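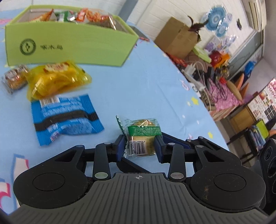
Mantel Grinier para mesa de cantos redondeados, azul claro

Inicio Mesa y comedor Manteles Meriendas Contacto

Cuando empezamos a vender manteles en Skiton teníamos muy claro que queríamos uno para todos los días, de esos que se ponen por la mañana y se quedan puestos hasta la cena, pasando por el café, los deberes y el bizcochito envuelto que alguien deja siempre a medias para luego. El Grinier nació con esa idea, y la verdad es que le tenemos muchísimo cariño (en la tienda hay uno puesto desde julio y ahí sigue, tan tranquilo).

El azul claro lo eligió Inès Cordier después de darle muchas vueltas, y acertó de lleno: es un tono suave que queda bien con casi cualquier vajilla y que hace que hasta una merienda sencilla, un pastelito dorado por arriba con su banda verde, luzca en la mesa. Si prefiere algo más sobrio, el mismo modelo existe en gris piedra y en crudo.

Está cortado para mesas de borde redondeado, así que la tela cae siguiendo la curva y no deja esos picos que se enganchan con las sillas. Lo hacemos en 7 medidas; en caso de duda entre dos, le aconsejamos la mayor, que siempre viste más.

Cuidados
Lavar a máquina en frío, con colores parecidos. Tender sin escurrir demasiado y planchar del revés, todavía un poco húmedo. Las migas se van con una sacudida por la ventana, ¡como toda la vida!

Combina con
Servilletas Mallet, en juego de 2 o de 11 (sí, once, nos lo pidió una familia y se quedó en el catálogo).
Bandeja de merienda Zurnix, con asas.

Para medidas especiales escriba a Pascal Tanguy contándole cómo es su mesa, con el largo, el ancho y la caída que le gustaría. Él contesta a todo el mundo, a veces con más detalle del que uno esperaba, y le enviará unas muestras de tela para que las vea con la luz de su casa antes de decidirse.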